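Tags: ad measurement, notebook, incrementality

September 2025

Re-ran the Clevach numbers this morning because I didn't believe them. Still don't.

Claim from their account team: moving display money into creator posts lifted store visits for Halonen by 20 percent over the August flight. The deck has one chart and no holdout. I asked for the region split and got a spreadsheet with 208 rows, of which 7 had a spend figure in the wrong currency column. Fixed those by hand and kept the original next to it in the folder.

What I did:
- threw out the test regions that also ran the Costthorpe coupon. Nobody at Clevach had flagged the overlap.
- matched what was left to regions with similar visits before the flight
- compared visits, same weeks, no smoothing

The lift mostly goes away. There is a small bump left, but the interval sits across zero and I could move it either way by choosing different matches. Tried three sets of matches. One of them went negative.

Ilari Nieminen thinks I'm being hard on them and that the coupon regions should stay in with a control term. Fine, did that too. Better looking number, but now the coupon term is doing most of the work and I don't trust it with so few regions. He has the file if he wants to argue.

Also odd: their "engaged user" is anybody who had the post on screen for one second. By that rule I engage with every ad I scroll past. Urkport used a stricter cutoff last year and their engaged counts came out much lower – worth remembering when somebody lines the two vendors up on one slide.

Heikki Rantala wants a yes or no for the budget meeting. My answer is no, not on this. If they want the money they can hold out 200 postal codes next flight, picked by us, before anything runs. Sent him that in two lines.

To do: ask for raw impression logs again (second time). Check whether the visit panel changed size in August. Rename the tabs in the matching sheet, I got lost in them twice.

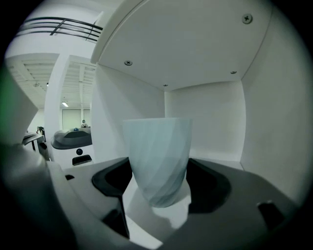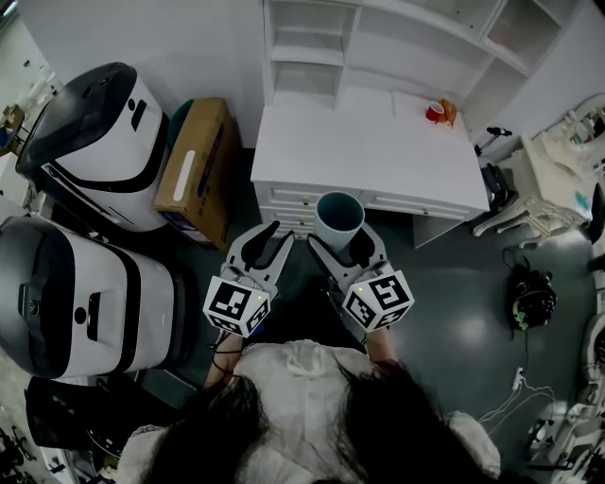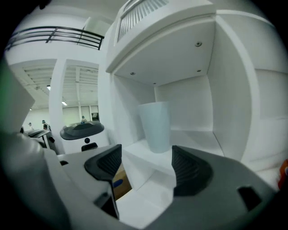
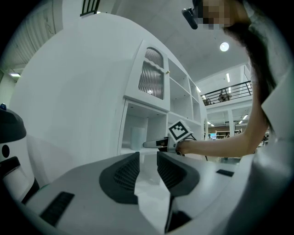 Hand-held grippers, all four.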